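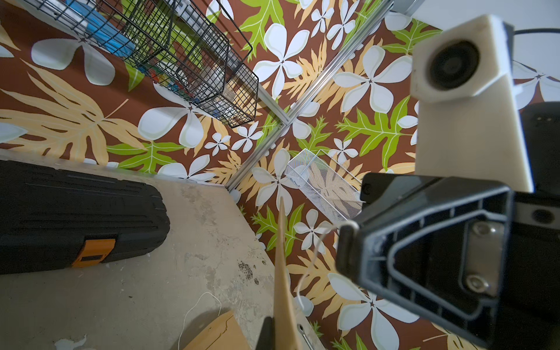 Wallpaper with white flowers and green leaves, and two wire baskets

Statistician and Record Keeper for High School Football (part time, fall season)

Grulletti Football Records is looking for one person to join our small office in Betancur for the coming season. We collect and publish the results, team numbers and player numbers of high school football in the region, and we also keep the old seasons in order. The work starts in August, with the first scrimmages, and ends when the last playoff game is entered and checked.

What the work is

On game nights you will be in the press box, or sometimes on a bench behind the end zone if the school has no press box. You keep the play-by-play by hand or on a laptop, as you like better. After the game you compare your sheet with the sheet of the home team, and you send the totals to us before midnight. The newspapers in Skekton and Kimus print from our numbers, so the time is important.

During the week you work on the archive. We have around 50 seasons of scorebooks, programs and clippings, and many of them disagree with each other. One book gives a running back his yards with the kick returns included, and another book does not. A fumble recovered in the end zone is sometimes a touchdown for the wrong boy. Your task will be to compare the sources, decide which number we can print, and write a short note about the decision. When it is not possible to decide, we print both numbers and say so.

A special project this year is the list of career rushing leaders. At present we list only players with 3000 yards or more, but we know the list has holes in it, mostly from the years when some schools did not save their books after the coach left. For example, we have a junior season of 1782 yards for a Kimus back, well documented, and for his senior season we have nothing but the scores. You will write to schools, libraries and former players to fill such holes.

What we ask

You must know football well enough to score a game alone. It means that you know who gets the tackle when two players arrive together, how a sack is counted in high school, and what happens to the yards after a penalty. If you learned it as a player, a coach, a parent or a student manager, it is all the same to us.

Experience with a spreadsheet is necessary. Clear handwriting is welcome, because the paper sheets are kept. You need your own car and a valid license. Some away games are far, and you will come home late.

You do not need a degree. Students over 18 can apply, and retired people also. English does not have to be your first language, but your notes must be easy to understand for a reader who was not at the game.

What we offer

The position is paid by the hour for the archive work, and with a fixed amount for each game. Mileage is paid separately. You receive a season pass which is good for two persons at all regular season games in the league. The archive hours are flexible, and after the first month a part of them can be done from home, except for the original scorebooks, which do not leave the office.

How to apply

Please send a letter of one page and a scored sheet from any football game, complete or only one half. It can be a game you watched on television. Tell us in the letter which nights you are not free in September and October. A resume is fine but not required.

Applications can be left at the front desk in Betancur until 4 p.m. on working days, or sent by mail to Grulletti Football Records. We read them as they arrive and we will close the list at the end of June. Candidates we would like to meet are invited in July, and the meeting includes scoring 2 recorded quarters together with us. Everybody who applies will get an answer.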